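Magazine > Technology > Days Out

A robot in the spare corner: an open day at Irkimeck

April 17, 2021

I went to the Irkimeck open day expecting a warehouse and a safety fence. What I got was a home, with coats of somebody's life all over it, and a big white robot arm leaning in over the desk. I loved it from the first minute!

Irkimeck has been working on household tidying since March of last year, under a project called Doltach. The idea is easy to explain and horribly hard to do: learn to handle the things people leave lying about, in the places they leave them. No bare test bench, no rows of identical blocks.

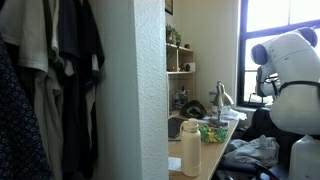
Visitors came through in groups of 9, which felt about as many as the place could take, and we were told to ask whatever we liked (we did, at length). Someone wanted to know why the team didn't clear up first. The answer was that a robot trained on a clear desk is only good at clear desks, and that soft things are the real headache. A bottle keeps its shape when you pick it up. A jumper has a new shape every time.

So far Doltach has logged 888 practice runs, 54 of them in the fortnight before we arrived. Plenty fail. The team talk about the failures with real relish, and one story about a sock took up most of the tea break. 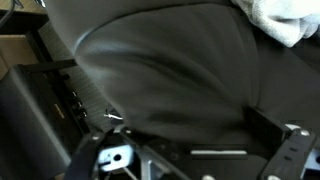

Close-up cameras matter more than I had guessed. From across a room you can tell roughly where a thing is, but the last few centimetres are where it all goes wrong, and a view from right beside the fingers gives the software a fighting chance. It also takes in a lot of upholstery and carpet, and learning what to ignore is half the job.

I asked about speed, being impatient. It's slow, they said cheerfully, and it will be slow for a good while yet. Getting it right comes first.

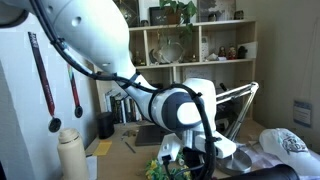 The next stage is a second home in Dekham, with different furniture and different light, to find out how much of the learning travels. I'd go back for that tomorrow. Two more open days are planned, free to attend, and if you have a child who takes the backs off things, bring them along.

2 comments | 54 shares

Related
Esteban: the small workshop making big gears
What to ask at a robotics open day
Dekham's repair club opens its doors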